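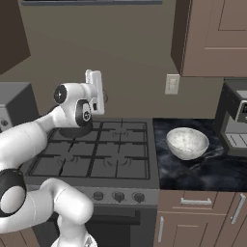

A robot arm at the stove in a computer-made kitchen. The gripper is empty.

Buying a robot: where does the money go?
By the Pruvbridge Kids' Page team
Wednesday, January 30, 2019

Say your school kitchen wants a robot arm. Cool! Who pays? How much? And what else do you have to buy with it?

Grown-ups call this budgeting. A budget is a plan for money, made before you spend any. You do it with your allowance. Same thing, bigger numbers.

We followed one plan from start to finish. The Lestham school kitchen wanted help with slow, boring jobs, like moving pots and bowls. Their plan had 5 steps. Quick version below, so hang on.

Step 1. Write down the job
Not the robot. The job! Lots of people get this backwards. They see a shiny arm, they want the shiny arm, and then they go looking for something it can do.

So Lestham made a job list first. Lift a pot. Carry a bowl. Open a drawer. Next to each job they wrote how heavy the thing is and how far it has to go. An arm that can lift a spoon might not lift a pot full of soup. Stronger arms usually cost more, so you want to know this early.

Try it at home: pick one chore. Write down every thing a robot would need to grab. It's a longer list then you think.

Step 2. Try it on a computer
A simulation is a pretend place inside a computer, a bit like a video game. The pictures on this page all come from one. Pretend kitchen, pretend pot, pretend arm.

Why bother? Because bumping a pretend stove costs zero dollars. Lestham's simulation project was called Eltasance, and it let the planners look at things like:

Does the arm fit next to the counter?
Can it get to the stove?
Is it in the way of the drawers?

Look at how much room the arm takes up near the lower cabinets in the next picture. It blocks part of the view of them. A real cook would need to get past there, so that goes in the plan. Toaster oven at the back of the counter, pot over on the stove - those are two different reaches to measure.
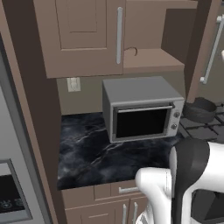 Step 3. Add up ALL the costs
The price on the arm is just the first number. Here's Lestham's list for their small starter arm:

The arm: $3,748
The gripper (the robot's "fingers"): $900
Spare finger pads: $100

Get your pencil. That's $4,748. And it still isn't everything! There's a stand to bolt it onto. Electricity. Training for the kitchen staff. Somebody to fix it when it stops working, plus a bit of money put aside for surprises. Lestham left blank lines for those and filled them in later, when the real prices came back.

Costs you pay one time are called one-time costs (easy). Costs that keep coming, like power and repairs, are called running costs. A bike is a one-time cost. New tires for the bike, again and again, running cost.

Step 4. Compare
Never take the first offer. Lestham asked for prices on two arms. The Bae was the small one. The other was bigger, and it needed a stronger stand too.

They made a chart. Price, how far it reaches, how much it can lift, how long the repair promise lasts. That promise is called a warranty. Ask about it every time, even for headphones.

Then back to the job list from Step 1. Could the arm reach over the stove? Was there space for it near the counter and the bowl? A cheap arm that can't do teh job is not a bargain. Neither is a giant one that does ten jobs you don't have.

Size is easy to forget when you're only reading numbers on a chart. See how the arm rises up and curves over the stove here. The fridge is over on the left, the bowl is on the counter to the right.

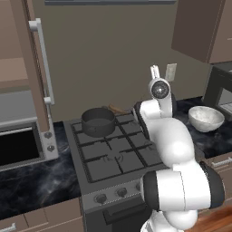 Step 5. Pick a date, then decide
Budgets have a calendar. Lestham set October as the month to choose, so there was time to save up and ask more questions. You can also decide to wait. Or to say no and buy better pots. Both are allowed.

Words to know
Budget - a plan for money
Simulation - a pretend version on a computer
Gripper - the part that grabs
Running cost - money you keep paying
Warranty - a promise to fix it

Your turn
Plan a robot for your classroom. One job only. Write the job, the parts it needs, and one running cost. Swap with a friend and see if they can find something you forgot to pay for.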